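Zustmont Privacy Office
December 20, 2023

(1/7) Today we are publishing our annual guidance on data broker removal requests. It applies to all Zustmont account holders and replaces the version issued in July.

(2/7) People-search sites collect home addresses, phone numbers and the names of relatives from public records, then sell them. Over the past year our office filed 656 removal requests for members. Most were settled within 26 days.

(3/7) Removal is seldom permanent. A listing can return when a broker buys a new set of records. We now repeat every search 4 times a year, up from 2. Members do not need to sign up again for the added searches.

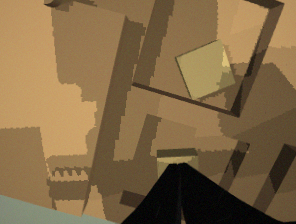 Small block, computer rendering.

(4/7) Members who prefer to file on their own may do so. Use an email address kept only for this purpose, and send no more proof of identity than the broker's form requires. If a copy of an ID is requested, cover the photo and the ID number before sending it – unless the form states that both must be visible.

(5/7) We have received reports of messages sent under the name "Pullska Removal Desk" that ask for a fee by gift card. Pullska handles our mail forwarding and has no removal desk. Please do not reply. Forward the message to our office with the full header included.

(6/7) Members in the Pinovville area whose requests were opened under the former Csizmadia plan will keep their case numbers. Geum-ok Heo is the contact for these cases. Questions about business listings should go to Ismael Araújo – personal and business listings are handled under separate rules.

(7/7) The guidance was prepared by Botond Pintér and reviewed by Imre Katona. Printed copies may be requested through the member help line. Requests received over the holiday closure will be answered in the order in which they arrive.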